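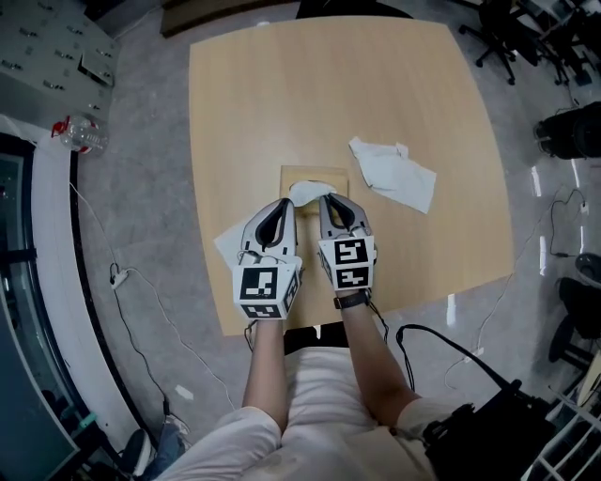
4.2 Following a recipe as written

Home cooks in the Flundton kitchen were given the same card for onion soup and asked to follow it to the letter. None did. The card called for 22 minutes of slow browning, a figure every cook read aloud and then treated as a rumor. Most pulled the onions at 11 minutes and called them golden, a word the Lundgren color chart (Figure 3) does not support.

Figure 3. Onion color by minutes in the pan, scored against the Lundgren chart. Pale is at the left. The dark square at the far right is one cook who took a phone call.

Salt was worse. "A pinch" varied by a factor of 4 between cooks, and by nearly as much between two pinches from the same cook. We had planned to drop the word from the second card, as Drenditz did, but cooks given grams complained that the soup sounded like homework. Scores for taste, oddly, barely moved. Soups made by the impatient group were rated a little sweeter on Thursday and a little duller the next morning, and we have no good account of either. The Bimby cookbook suggests a spoonful of sugar, which we regard as cheating and did not test.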